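厨房水槽那一小块地方——讲稿备注(给自己看的,别照着念)

开场先别急着放标题页。先问大家一句:昨天晚上的碗洗了没有?等他们笑。如果没人笑就直接往下走,别硬等,上次在楼下那间小教室里我等了足足半分钟,尴尬死了。

然后自我介绍,短一点。我做厨房收纳这一行,之前在 Fosix 画了好几年橱柜图纸,后来出来自己干,现在手上这个项目叫 Noiphan,专门改小户型的厨房。今天只讲水槽。灶台不讲,冰箱不讲,有人问冰箱就说茶歇的时候聊。

(翻页)

第一部分:水槽为什么总是乱

讲我妈家的例子。她家水槽边上常年放着一块抹布、一块百洁布、一把钢丝球、一瓶洗洁精、一瓶快用完的洗洁精(倒扣着的那种!),还有一个不知道哪年吃酸奶留下来的小杯子,里面插着一把旧牙刷。每样东西单独问她,她都能说出用处。牙刷是刷水龙头底下那一圈的,小杯子是给牙刷站着的。你没法反驳她。

这里停一下,问问在座的谁家也有这么一把牙刷。

接着讲我的看法:水槽乱,多半是因为这块地方同时在干四五件事。洗菜、洗碗、沥水、解冻,有时候还顺便给花浇水。这些事情前后脚发生,东西就留下了。大家总想着买个架子把东西架起来,架起来以后呢,架子底下又空出一层,于是底下也开始放东西。我自己家就是这样,我在架子底下找到过一颗土豆。

说到这里提一下 Minttu。Minttu Oksanen,我在 Flovard 那个培训班上认识的芬兰同行,她给我讲他们那边的沥水柜,就是水槽正上方的吊柜没有底板,盘子洗完直接插进去,关上门,水自己滴回水槽里。我当时听完就想把家里的吊柜底板锯了。后来没锯,那面墙是窗户。

沥水柜这个话题底下肯定有人感兴趣,但是别展开超过三分钟,后面内容多。

(翻页)

第二部分:先记账,再动手

这是我自己的土办法。改厨房之前,我会请住户在水槽旁边贴一张纸,每次用水槽就画一笔,洗菜画在左边,洗碗画在右边,别的写在底下。贴一个月。今年二月我们收回来的纸凑在一块,一共 3,172 笔,其中 1,714 笔是洗碗那一栏的。我把这两个数写在大字卡上,讲的时候举起来给大家看,念慢一点。

注意:上次有人问剩下的全是洗菜吗,答不是,底下那一栏什么都有。有一家写了“发呆”,画了好几笔。这个可以讲,大家爱听。

再讲洗碗这一栏里头的门道。好多笔洗的都是单件,一个杯子、一把勺子、一个装剩菜的盒子。成堆的碗反而有人管,吃完饭总归要洗的嘛。麻烦就麻烦在零零碎碎的单件,洗完了懒得擦,也懒得放回去,就搁在手边随便哪个平面上。所以你看一户人家的沥水架,上面常住的往往是那几样老面孔,大碗大盘子早就回柜子里去了。

(喝水)

第三部分:沥水架怎么选、放哪儿

两派。一派放台面上,一派架在水槽上。我是后一派的,立场先亮出来,免得大家觉得我装中立。

放台面上的好处是大,放得多,锅也能上。坏处就是底下要有接水盘,接水盘要倒,一懒就不倒,过几天你拿起来闻一闻……这个地方做个表情就行,不用说完。还有就是台面本来就窄的人家,放一个大架子,切菜的地方就没了,只好把砧板搭在灶台上,我看着都害怕。

架在水槽上的那种,水直接滴下去,省了一个盘子。它逼着你只放一点点东西,放满了你就没法用水槽了,非得收掉不可。我觉得这个“逼”字挺好的,懒人就得有点东西逼一逼(说的是我自己)。

带开合盖的盒子要单独讲。我特别想讲这个!蛤壳式的,两半连在一起,合上是一个,打开是两个浅碟子。洗的时候大家都记得洗里面,沥的时候往往就一合、一扔,里头的水汽出不来,第二天打开一股味儿。正确的放法是彻底打开,两半都立起来,口朝外,哪怕歪一点也没关系,别让它扣着。

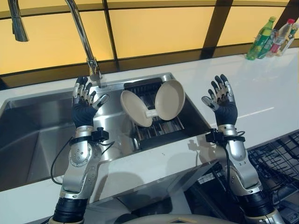
还有连接两半的那个地方,缝里爱藏东西,拿那把旧牙刷刷一刷——看,我妈的牙刷还是有用的,这里可以绕回去呼应一下,大家一般会乐。

接下来讲瓶子。水槽后面那一条台面,最容易变成瓶子的集体宿舍。我的要求不高,伸手够得到的地方只留每天要用的,一周用一次的请到水槽柜里去。瓶底那一圈水印也顺嘴提一句,隔几天把瓶子挪开擦一把,花不了几秒钟。

龙头简单说。高弯的龙头洗大锅方便,但是水压大的时候水会溅,浅水槽配高龙头就更溅了。抽拉喷头好用,用完记得推回去。有人会问牌子,我不推荐牌子,Privo 那边请我来讲的时候也说好了不带货,大家放心。

墙面也带一句:水槽后面那面墙,选什么颜色随你高兴,关键看缝。缝多就勤擦,别的没了。

(翻页,最后一页是作业)

作业:今天晚上回去,把沥水架上的东西全部拿下来,擦干,放回柜子。然后看看明天早上第一个回到架子上的是什么。写在纸条上也行,发给我也行。收过最好玩的一条是“狗碗”,那户人家没有狗。这个别解释,讲完就过。

提问环节可能会碰到的:

洗碗机算不算沥水架?算,好多人家就是这么用的,我不反对。

抹布多久换?我自己是看心情加看气味,建议大家比我勤快一点。

水槽要大单槽还是双槽?这题每次都能吵起来。我的答法是先问对方家里最大的锅有多大,锅放不进去,双槽再好看也没用。要是还吵,就让他们茶歇接着吵。

最后提醒自己:大字卡放在包的外层,笔多带几支,贴纸要留给坐后排的人,上次前排一下子全拿光了。周四之前把翻页笔的电池换掉。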